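1/ Nundton Rowing Club has changed how it runs its junior squad this season. A few parents and old members have asked me what's going on, so I'm putting it all in one thread.

2/ I've coached there on and off for years, mostly sculling. I don't sit on any board and I'm not speaking for the club. What follows was either said at the open meeting in May or is on the sheet by the boathouse door.

3/ First change. Juniors now train as one group until they're 15. Before this they were split at 13 into a racing squad and a "development" squad. The second group got the older boats and the worse water times, and a lot of them left.

4/ The club has 40 juniors on the books. Under the old split, the racing squad had first call on both quads and the only decent set of small blades. If you weren't picked at 13 you were in a double that pulled to bow side.

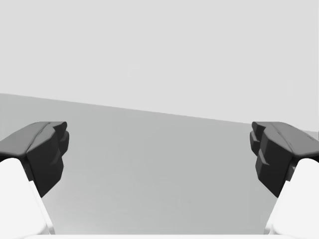 5/ Crews for the Vunddale regatta will be picked three weeks before the entries close. It used to be done over the winter on ergo scores. The ergos still count, but so does turning up, and so does how you move a boat.

6/ On the ergo tests: the 500 metre piece stays for the under 14s. The longer test is gone for that age. I think this is right. I've watched too many 12 year olds go out far too hard, blow up before the end and decide they hate rowing.

7/ Second change is the coaching. There are now two coaches on the bank for every junior outing. One takes the first-years, the other takes everyone else. If we're one short, the first-years do land training and the rest go out as normal.

8/ That last bit has annoyed some of the parents of first-years. I understand it. It's a long drive from Prornard to do circuits in a car park. The coaches have agreed to send a message by 5 the evening before if the water session is off.

9/ Money. Junior subs are not going up this year. The club did spend £700 on second-hand sculls, which came out of the boat fund and not out of subs. They're already in use, in the rack nearest the doors. Please put them back there.

10/ Several people asked about racing kit. You don't need to buy the club all-in-one until you've been picked for a crew. Any close-fitting top will do for training. Loose hoodies catch on the handles, so leave them in the bag.

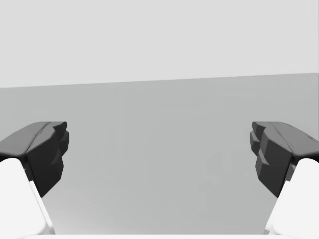 11/ Dates and times

Summer timetable starts on 1 July 2026. Juniors get the early evening slot, seniors go after them. The weekend morning session doesn't move.

12/ Boats need to be off the water before the seniors boat. Last year the changeover was a mess, with two eights waiting on the slipway and a string of singles trying to land. If you're in a single, come in first. Quads come in last, they're quickest to get back.

13/ Vunddale is the first race with the mixed group. We're planning on two quads, a few doubles, and singles for anyone who can get to the start and back without help. It's a long paddle up to the start there and the stream runs hard on the bend by the bridge.

14/ Someone asked if we're giving up on winning. No. The older juniors still race in the top events and they still train more than the others. The 13 year olds just don't get sorted into good and bad before half of them have grown.

15/ Someone else asked whether the children from Prornard will still share a trailer with us. Yes, for Vunddale. After that it depends on their numbers. Load the trailer the night before, blades tied in pairs, riggers off and labelled with the boat name.

16/ I'd still like to see a proper capsize drill before the autumn. The pool at Prornard has been asked for a slot and hasn't replied yet. If you work there or know who looks after bookings, reply to this and I'll pass it on.

17/ I've had some messages about the under 16 girls' quad. The seats aren't settled. They'll be tried in a few different orders over the next few outings and the coaches will tell the crew before anyone else.

18/ Questions about subs go to the club email. Questions about outings go to whichever coach is on the bank that evening. I'm down there most evenings too, usually fixing gates with the wrong size spanner.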